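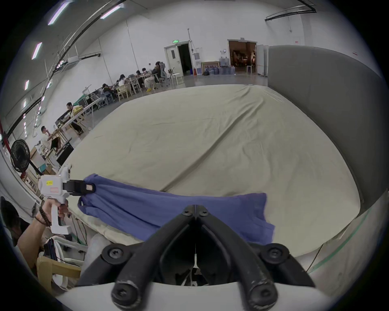 Planning an Equipment Purchase for a Two-Gripper Clothes Folding Station
Project report, Trevmont program, group 3
Johanna Danzer, Mitiku Ambaye, Dwayne Pruitt
Supervisor: Engelbert Ruchti

1. Task

Our group was asked to write a purchase plan for one station where a person records clothes handling with a pair of hand-held grippers. The recordings are meant for training a robot arm at a later stage. The arm itself is outside the scope of this report. We were to decide what the station needs, what can be shared with other stations, what should be bought as spares, and in what order the orders should go out.

The plan covers one school year starting in July. The department already owns tables, chairs and network equipment, so we left these out. We did not have to choose the folding method or the software.

2. How we worked

We split the work in three. Johanna collected the requirements by talking with the people who record. Mitiku asked for quotes and kept the price sheet. Dwayne drew the floor plan and wrote down what went wrong during the trial sessions. Fabian Pfister from the workshop read our first parts list and took several things off it.

We recorded 115 trials with T-shirts and other small garments. After each one the operator filled in a line on a sheet: garment, time of day, whether the trial could be used, and the reason if it could not. We used these sheets to decide where the money should go. Our first list was written before the trials and was mostly cameras. The second list has fewer cameras and more small parts.

3. What the station needs

3.1 Work surface

A table was our first idea because we had one. It was too narrow for two grippers working from opposite sides of a garment, and the operators kept hitting the edge. A large mattress with a fitted sheet gives more room, and the jaws can press into it a little when they pick up cloth. The drawback is that the sheet wrinkles and the jaws sometimes catch it together with the shirt. Dwayne marked these trials with an S on the sheets.

We budgeted for one mattress and four plain sheets. The sheets should be a light color that contrasts with the garments. Patterned sheets should not be ordered even if they are cheaper.

3.2 Grippers

The grippers are the largest item. A station needs two, one for each hand. We asked two suppliers for offers, Sallia and Bruvo. Both sell in pairs. Sallia's price per pair is lower, but replacement jaws are only sold together with the front housing. Bruvo sells the jaws alone. Over a year the Bruvo offer comes out cheaper if more than two sets of jaws are used up, and from our trials we expect to use three.

Both hands are busy at the same time in nearly every trial. In the shirt task one gripper clamps the left side of the cloth while the other holds a bunched part on the right, and the operator pulls between them. A broken gripper therefore stops the station completely, and it is not possible to go on with one. We recommend a spare pair shared between two stations. Engelbert asked us to check if a single spare would be enough. It would cover most failures, but since neither supplier sells single units the question did not matter in the end.

Every gripper should carry its own label, and the label code should be written on the session sheet. We forgot this in the first week and could not tell afterwards which one had the loose jaw.

3.3 Power and storage

The quotes include one charger per pair. We added a second charger so that the spare pair can be kept ready. For the data we planned one portable drive per station and one drive that stays locked in the office. The drives come from Gezer, which already supplies the department, so no new supplier has to be approved for them.

3.4 Garments

Garments are cheap, but they are easy to forget in a budget. We planned 14 T-shirts in different sizes and colors, plus towels and shorts. Plain shirts should be bought first. The total for garments and sheets is set at 200 and should be kept as its own line so that it does not get used up by cables.

3.5 Floor space

The mattress needs free floor on at least two sides. In a shared hall the station should stand away from the door and from the row of desks, so that people do not have to walk past the operator. Cables on the floor should be taped down or run along the wall. We added cable covers to the list after Dwayne drew the walking routes on the plan and found that two of them crossed a power lead.
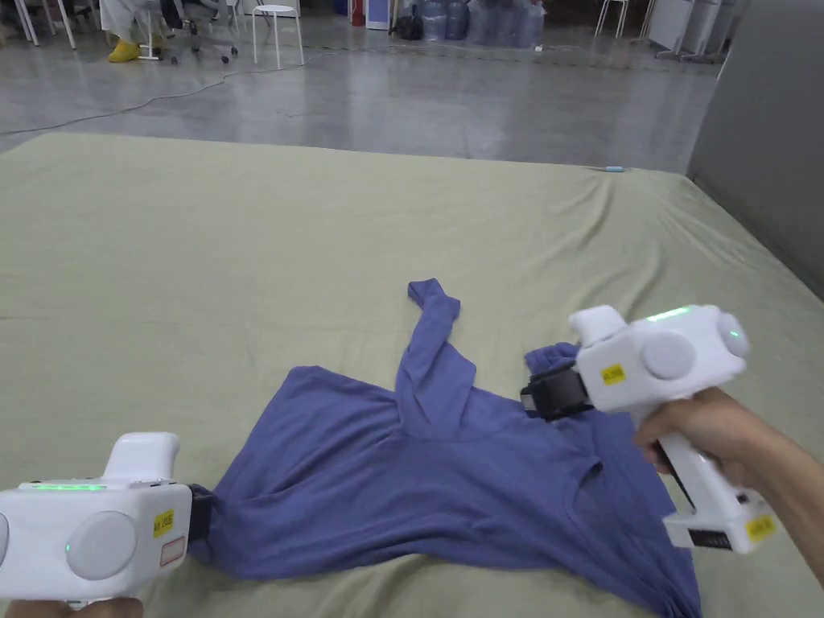
4. Order of purchase

The grippers have the longest delivery time and should be ordered first. Bruvo quoted five weeks. The mattress and sheets can be ordered in the third week, so that they do not take up space before they can be used. Chargers and spare jaws go on the same order as the grippers to save the second shipping fee. Drives, labels, tape and cable covers are ordered last.

Garments can be bought at any time. We suggest buying half at the start and the rest after the first month, when it is known which types are needed.

5. Items we removed

Extra ceiling camera. The operators did not use the footage and it would need a mount drilled by the building office.

Second mattress. There is no space for it in the current floor plan.

Motorized table. Fabian pointed out that it costs almost as much as a pair of grippers, and no task in the plan needs a change in height.

Extended warranty. The Bruvo warranty does not cover jaws, and those are the parts we expect to replace.

6. Open points

The price from Bruvo is valid for about eight weeks. If the order is not approved in that time Mitiku's sheet has to be updated, and the comparison with Sallia should be done again.

We do not know how long a set of jaws lasts with heavy cloth such as jeans. Our trials used light garments only. If jeans are added to the task list, the budget for spare jaws should be doubled until there are real numbers.

The cost of operator hours is not part of this plan. Johanna has passed the trial times on to Engelbert for the staffing request.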